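Category: Data capture / Hand-held grippers / Onis series

Onis H2 Hand-Held Gripper Pair

The Onis H2 is a pair of hand-held grippers for recording manipulation demonstrations without a robot present. An operator holds one gripper in each hand and carries out the task directly. Jaw opening, gripper pose and head-camera video are logged together, and the recordings are converted to arm trajectories afterwards.

Each gripper carries a rigid marker cube behind the jaws. The cube is tracked from the head camera, with inertial data filling in when a cube is hidden by the operator's arm or by furniture. Gaps of up to 400 ms are bridged in this way. Longer gaps are flagged in the log and left empty.

Method

The H2 was developed at Trasville for a study of how much room clutter a policy can tolerate. Recordings were made in furnished rooms with several operators working at once, and the furniture was moved between sessions. The Wiriya policy was then trained on 1,000 demonstrations from 11 room layouts and tested on a two-armed robot in a layout held back from training.

Tasks were limited to picking up, placing and handing over household items at floor and table height. Seated and crouching work is included on purpose - most earlier sets were recorded standing at a bench, and policies trained on them did poorly when the target was low down.

Result

In the held-back layout the policy completed 48 trials before the first unrecovered drop. Failures after that point were mainly missed grasps on thin objects lying flat. Training on a single layout with the same number of demonstrations gave a clearly worse result, and adding more demonstrations from that layout did not close the gap.

The comparison does not cover soft items or liquids. Lighting was not varied in a controlled way.

Supplied with the pair

Left and right grippers, marker cubes fitted
Wrist leads
Calibration board
Lomness conversion software, single-site licence

Head camera and recording pack are ordered separately. Jaw tips are a wearing part and should be checked before each session. Recalibrate after any knock to a marker cube, even if the cube looks straight. 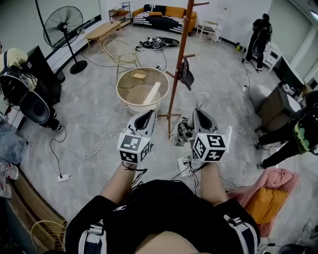
Recordings made with the earlier H1 pair can be read by the Lomness software, but the cube offsets differ and must be entered by hand. Mixed sets should be labelled by gripper version before training.

Last updated: October 17, 2026

Contact | © Onis, Trasville | Back to top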